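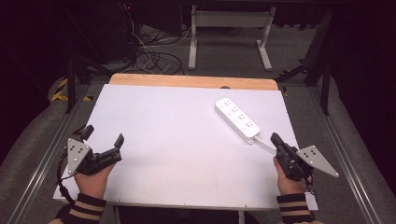
2024-06-14

Standby load, bench 3 and the drying cabinet. Continues the meter comparison.

Purpose: find out where the overnight draw on the Crabtree circuit comes from. The logger showed a flat floor all night with everything nominally off. Kęstutis Adomaitis thinks it is the cabinet. I think it is the small supplies, added up.

Setup. Plug-in meter at the wall, then the load. Meter zero checked with nothing attached, reads 0.0 W and stays there. Second meter (the old Drestovent) in series for the first two loads only, then taken out, as it has its own consumption and I do not want to correct for it every time. Each load left 20 minutes before the reading was taken. Shorter waits gave values that were still falling, mostly on anything with a charged capacitor bank or a warm transformer.

Readings, standby or "off at the front panel":

Soldering station, off at front: 1.9 W
Bench supply, output disabled: 7.4 W
Bench supply, off at front: 0.6 W
Oscilloscope, soft off: 2.8 W
Label printer, idle: 3.1 W
Label printer, off: 0.3 W
Drying cabinet, door shut, controller on, heater not called: 11.2 W
Desk lamp with Kiko dimmer, off: 0.9 W

The soldering station is the odd one. The front switch is on the secondary side, so the transformer stays energized. Case is slightly warm to the hand in the morning, consistent with 1.9 W going nowhere useful. Power factor on that reading is poor (0.31), so I would not trust the cheaper meter on it at all. The Drestovent gave 3.4 W for the same load. The two meters agreed to the last digit on a 100 W incandescent lamp, so the disagreement is down to the waveform and the Drestovent is not simply out of calibration.

Total for the state in which the bench is normally left (supply with output disabled, scope soft off, printer idle, station off at front, lamp off, cabinet on): 27.3 W. Over a ten-hour night that is 0.273 kWh. The logger floor for the same circuit is higher than this by up to 20 percent, depending on the night. I have not accounted for the rest. Candidates are the network switch above the door, which I could not reach without moving the shelving, and the emergency light charger.

So Kęstutis is partly right. The cabinet is the largest single item, but the other five together come to 16.1 W, more than the cabinet.

Cabinet notes. The 11.2 W is the controller plus the circulation fan at its lowest speed. With the fan connector pulled it drops to 4.0 W. The fan should not be stopped with parts inside – the lower shelf sits damp and the Isuline sleeving picks it up. With the cabinet empty I see no reason to run it. Manual page on the fan parameter is missing from our copy. Parameter 856 on the service menu looks like the minimum fan speed but I did not change it.

Changes made today:
Bench supply to be switched off at the front when leaving. Saves 6.8 W, and costs a warm-up before any reading that matters.
Label printer off at the switch.
Nothing changed on the soldering station yet. A wall-side switch would fix it, but the station shares its outlet with the fume extractor.

To do:
Measure the network switch when the shelving is moved in July.
Repeat the scope reading, it drifted between 2.6 and 2.9 W and I wrote down the value at the end of the wait.
Ask Kęstutis for the logger file with one-minute samples. The hourly averages hide the cabinet heater cycling, and some of the gap may be there.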